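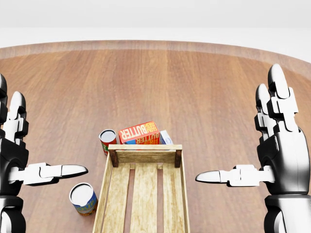 Missed the ferry. Let me start there, because Mom will tell it differently.

We were on the dock at Larnuvgate with the bags and the cooler and her hat, and the ferry was right there, you could see people on the back deck eating chips. The ramp was up. A man in an orange vest looked at us and then looked at his watch, for show I think. Mom waved her ticket at him. He waved back.

"He's being friendly," she said.

He was not being friendly.

Next boat to Sturnel in the morning. Maybe. The girl in the ticket booth said maybe like it was a departure time. Wind, she said, and pointed up. No wind that I could feel. Flags hanging straight down. I said so and she slid the window shut and put up a card with a coffee cup on it.

So. No boat, no room, getting dark, and Mom already sitting on the cooler with her shoes off. Her feet had swelled up on the bus. Over eight hours on that bus, the window stuck open the whole way and a kid behind us practicing the recorder. The same song. I still don't know what song. I could play it for you.

"Your father would have got us on," she said.

"Dad would have missed the bus."

"Well. Yes." She thought about it. "But he would have got us on the boat."

I went looking for a room. First place, full. Next place had a room but the man wanted to see a marriage certificate, and I said she's my mother, and he said he still needed to see something. Place after that was a shop that sold mattresses. I was tired, the sign had a bed on it.

When I got back to the dock Mom was gone.

Bags there. Cooler there. Shoes there, side by side, very neat, pointing at the water. I want to say I stayed calm. I ran up and down that dock yelling "Mom" like a five year old and the man in the orange vest came out of his hut and watched me with his mouth full.

She was in a kitchen. Across the road, up some steps, behind a bead curtain, in her socks, shelling peas at a stranger's table. There was a fan going and a radio going and a cat asleep in a colander.

"This is Chiến," she said. "He has rooms. You walked right past him."

Chiến Phí was somewhere past seventy and had an apron on over a good shirt. He shook my hand with wet fingers. The house was called Tăng, he said, it was his wife's family name, the sign fell off in a storm and he was going to put it back up. I asked when the storm was. He asked his wife through the wall. A long answer came back.

"A while," he said.

The room. OK. The room had two beds and they were not the same height, not even close, so that lying down I was looking up at the side of my mother's mattress like somebody at the bottom of a cliff. There was a wardrobe that opened if you walked near it. There was a sink, and over the sink a handwritten note that said HOT IS COLD, and under that in a different pen, SOMETIMES.

"It's lovley," Mom said. She meant it. She was already hanging up her cardigan.

We ate downstairs. Peas, rice, a fish that Chiến had strong opinions about. He'd been a cook on the ferries when there was a proper ferry line, before the one boat and the maybe. He did the Lurnemis run, the long one, overnight. Soup for the whole ship in a pot you could have bathed a dog in. Rough nights he tied the pot down with a belt and stood there holding his pants up with the other hand.

Mom laughed so hard she had to put down her fork. I hadn't heard that in a while. Since the winter before, anyway. She used to laugh like that at Dad in the car, when he did the voice for the GPS.

"We were on that boat," she said, when she could. "The Lurnemis boat. My husband and me. Our honeymoon."

I didn't know this. I thought the honeymoon was the cabin, with the raccoon. I said what about the raccoon.

"That was the year after. That was the make-up honeymoon. The first one he was seasick."

"Did you have the soup?" Chiến asked her.

"I had his and mine both."

He nodded, very serious, like she'd passed something. Then he wanted to know what year and she told him and he counted back with his lips moving and shook his head. Not his year. He was on land that year, bad knee. It would've been the other cook, who was a thief and put flour in everything.

"It was a good soup," Mom said.

"It was flour," said Chiến.

His wife said something through the wall.

"She says maybe it was a good soup."

I went up early. Couldn't sleep. The wardrobe kept opening. I could hear them down there, Mom and Chiến and now the wife too, who'd come out from behind the wall finally, and a card game getting loud. Mom cheats at cards, she always has, badly, she holds them under the table and looks down. I lay there at the bottom of my cliff and thought about the thing in the cooler.

I should of said about the cooler.

Dad was in the cooler. Not like that. The ashes, in the box, in a freezer bag, in the cooler with the cheese. Mom wouldn't put him in the hold of the bus and she wouldn't put him in the overhead, so he rode on the floor between her feet, and anybody who asked, she said sandwiches. There's a beach on Sturnel. He'd picked it off a calendar. Never been there, either of them. He just liked the calendar, it hung over the dryer and he never turned the page.

And I'd left it on the dock. When I ran. I came up those steps with the bags and her shoes and I had not, I was now sitting straight up in the dark, I had not brought the cooler.

Down the stairs in my T-shirt. Past the card table. "Bathroom's up," said Chiến. Through the beads, over the road, gravel, no shoes. Black dark. Water slapping. I ran the whole length of the dock feeling around with my feet.

Nothing.

There was a light on in the hut so I banged on it. The orange vest man opened up, except no vest now, pajama top, and behind him on a shelf, next to a kettle, our cooler.

"You left your lunch," he said.

I couldn't talk. I just put my arms out.

"I had some of the cheese," he said. "I thought you'd gone." He had the decency to look at the floor. Then he said, "There's a box in there, I didn't open the box." And then, "My mother was in a cookie tin."

We stood there a bit. He gave me a flashlight to get back with. I asked him about the wind and he said there wasn't any wind, the captain's daughter had a recital. Morning boat would go. He'd hold the ramp if we were running late, he said, he'd seen my mother walk.

I came back in through the beads with the cooler in both arms, feet bleeding a little. Card game stopped. Mom looked at me, looked at it, looked at me. I waited for it.

"Bring your father in here," she said. "Pull up a chair for him. Chiến, deal again, I wasn't ready."

"You had two kings under the table," said Chiến's wife. First thing she'd said in English all night.

"I don't know how those got there."

I put the cooler on the chair. The cat got out of the colander and went and lay down on the lid, and Chiến dealt me in, and then he got up and said since everybody was awake he may as well make the soup. No flour. He wanted that understood. He went looking for the big pot and we heard things falling for quite a long time.

The boat was late in the morning. Two hours. Mom slept through the first and I had more soup.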